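Rebuilding a Retired Workstation: Project Report
Hardware Practicum, Rindville Technical College
Submitted 05/05/2023
Authors: Aino Vainio and Younes Ragab

1. Purpose

The practicum asks each pair of students to take a retired desktop workstation apart, sort the parts, and put it back together by following instructions they wrote themselves. The grade is based on the instructions as much as on the computer. We chose to write ours for a reader who has used computers for years and has never opened one.

We also had a second question. Last year's reports from the Marsden building complained about parts being mixed up between removal and reassembly. Most of those pairs used cardboard boxes or a bare bench. We wanted to see whether a molded tray, with a place for each kind of part, would cut down on the confusion.

2. Equipment and work area

The workstation came from the college's surplus room. It is a tower of the heavier sort, with a carrying handle and a Dell motherboard that has eight memory slots. The tower was laid on its side for the inside work. We used one Phillips screwdriver, a wrist strap, a flashlight, masking tape, and a notebook. The practicum has a parts budget of 100 dollars per pair. We spent very little of it, mostly on thermal paste and wipes.

The tray was made for an earlier class. It is dark gray with recessed outlines for the main parts, and it sits next to the case so that a part travels only a short distance in the hand. The outlines do not carry printed names, so part of our work was deciding what each one was for and writing that down.

3. Method

We wrote the removal order before touching anything, then changed it as we went. The final order was:

Unplug the power cord and hold the power button down for a few seconds.
Lay the case down and take off the side cover.
Remove the hard drive, still in its caddy.
Release the slot latch and lift out the graphics card.
Remove the memory modules, working from one side to the other.
Remove the CPU cooler, then open the socket and lift out the processor.

Reassembly was the same list backward. One of us read the steps aloud while the other did the work, and the reader was not allowed to help unless something was about to be damaged. We traded places halfway through.

In our first draft the graphics card came out before the hard drive. We changed this after a practice run in April. The drive comes free without any tools, and starting with it gave the person doing the work some confidence before the harder steps.

4. The tray

The hard drive stays in its blue caddy on the tray. We tried taking the drive out of the caddy and decided against it. The caddy clips are easier to hold than the drive, and leaving it on means one less thing to line up later. The clips do stick out past the edge on one side, so the tray needs some clear space there.

The graphics card stands upright at the right side. We were worried it would tip over, but it stayed where we put it in every run. The two long narrow outlines at the bottom of the tray are close to each other and not quite the same length, and we spent more time on these than on anything else. We put a strip of masking tape beside each one with a number on it and used the same numbers in the written steps.
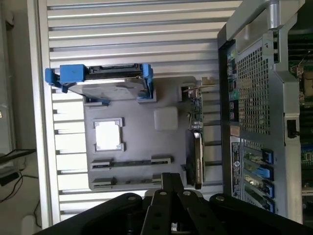
Should the hard drive be taken out of its caddy before it is stored?

Leave it in, unless the drive itself is being replaced. The caddy protects the sides of the drive and keeps fingers away from the circuit board underneath. If the drive is going to be swapped, note which way the connector faces before pulling the rails off.

5. The processor socket

This was the slowest section to write. The pins are in the socket on this type of board, and a bent pin can mean a dead board. Our first version of the step said only "open the socket and remove the processor." Younes pointed out that a first-time reader would not know what "open" meant, so we split it up. The reader first finds the lever beside the socket, presses it down and slightly out, and lets it rise under control. The metal frame is then lifted. The processor comes straight up, held by its edges, with no sliding or twisting.

We added a stop at this point. With the processor out, the reader puts down all tools, checks that no screws are loose inside the case, and looks for wires near the open socket. Any wire found there has to be moved before the work continues. The memory slots are checked at the same time. There are four above the socket and four below, and the white latches should be open before a module goes back in.

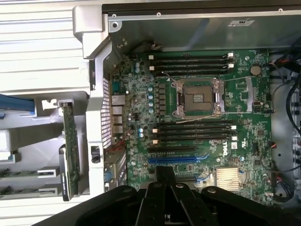

Aino thought the stop should come earlier, before the lever is touched at all, and said that people are already nervous by the time the socket is open and are likely to skip a check just to get it closed again. We tried her order in the next run. It worked well for the tools and screws, but the wires still had to be looked at afterward, so the final version has a short check before the lever and another one after.

6. Results

We did 6 full runs, each one a complete removal and reassembly. The first three used an earlier draft of the instructions and the last three used the final one. The computer started normally after every run except the second, when a memory module was not fully seated. We pushed it in until both latches closed and it started.

The tray helped with the larger parts. We never confused them or left one out. It was less useful for screws, because there is no place for them. We ended up using a jar lid, then a folded piece of tape with the sticky side up. The tape was better.

The written steps came to a little over 2,000 words. That is long, and our classmates from Tevville who tried them said so. They finished without asking us anything, though, and the only step they had to read twice was the one about the cooler screws.

7. Problems and changes for next time

The cooler screws should be loosened a little at a time in a cross pattern. We had this in our notes and forgot to put it in the instructions until the fourth run.

The tape labels began to peel. A paint marker would last longer if the department allows it.

We cleaned off the old thermal paste at the bench, and it got on the wrist strap. It would be better to do this on a separate paper towel away from the tray.

We did not have time to remove the power supply or the motherboard itself. The pair that takes over this workstation could start there. The surplus room at the Jirkadstead building has a similar case that could be used for spare latches, and our notebook with the step numbers is in the practicum cabinet with the tray.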